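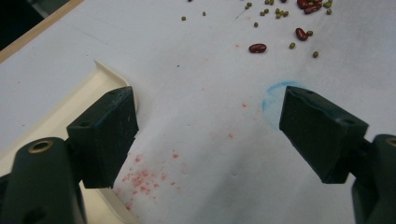

Beans on white paper.

1/ The Ornlow Food Cooperative has published its dried bean purchasing report for the year. This thread presents the main points for member households and partner kitchens. December 2018

2/ Members bought 800 sacks of dried beans through the cooperative. Of these, 172 came from growers in the Kurek valley, where the harvest closed in September.

3/ Black beans remained the most requested variety. Orders for navy beans fell, and the board has reduced the standing order with Rollis Mill accordingly. 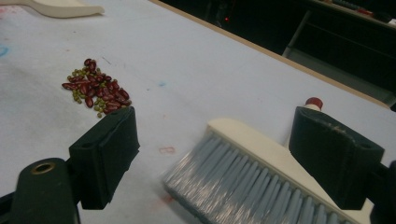

4/ Prices for the coming season will hold at the current level for all sacks ordered through the Wuludero depot. Orders placed at other depots will carry a delivery charge.

5/ Roughly 73 households asked for smaller bags. The cooperative will offer a half-size bag at 3 depots, beginning with Ornlow. Member households may change their order size at any depot counter.

6/ Dried beans should be stored in a closed container in a cool, dry cupboard. Older beans are safe to eat but need a longer soak and more time on the stove.

7/ Partner kitchens are asked to return their order forms by the end of the month. Forms received later will be filled from remaining stock. The full report is available at the Ornlow office during regular hours.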